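Search this site Go

Boxes, Bags and Tables: a small gallery from Zornham
Reading time: 3 minutes

Welcome to my gallery page. My name is Lucie Lavoie and I like to look at things which stay on a table: boxes, pouches, bags, papers, the objects that we put down and forget. I began this collection in April, when I moved my work to Zornham and had to decide for each thing if it deserves a place or not. The page has now had 3,772 visits, and I thank everybody who wrote to me, also those who corrected my spelling.

I must say first something on tables. For many years I worked at a dark one, with a deep grain, and every small object disappeared on it. A pencil, a key, a black cable, I had to search with my hand. Since then I prefer a light surface. It shows the dust more, this is true, but it shows also everything else, and in the evening it gives back a little of the lamp.

My neighbour Jacobs does not agree. He keeps at home an old brown desk from Platwood, which he has oiled two times each year, and he says that a pale table looks like a waiting room. We have discussed this often and we will not finish soon.

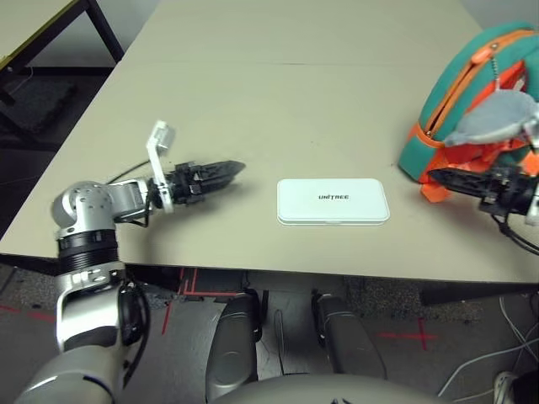

White box marked "UNITREE" on the light beige table, with the teal and orange bag at the right.

I like a box of this type, flat and with rounded corners. Such boxes are easy to put one on the other, and the hand finds no sharp place. The letters are plain capitals in the centre of the lid, black on white, and I think no more is necessary. When I keep boxes of my own, I write on the lid with a pencil what is inside, in small letters near the edge, so that the lid stays clean.

The colours of the bag please me very much. Teal and orange are quite strong together, but the orange is on the trim, the zipper and a lower panel, and the teal has the body. A curved zipper along the top is also something I look for when I buy a bag. A straight one on a small bag opens never enough for my fingers, and I lose my patience.

For those who asked how I clean fabric bags: I use lukewarm water, a soft brush and very little soap, and I leave the bag open to dry for one night. I had once a grey pouch from Fleltutex, it cost 900 in the old money of my aunt and she never let me forget it. I washed it too hot and the seams became wavy. I still use it for chargers.

The next pages will be on drawers and on shelves. If you have a good drawer, please write to me.

Contact: Lucie Lavoie, Zornham | © Lucie Lavoie, all pictures and texts | Back to top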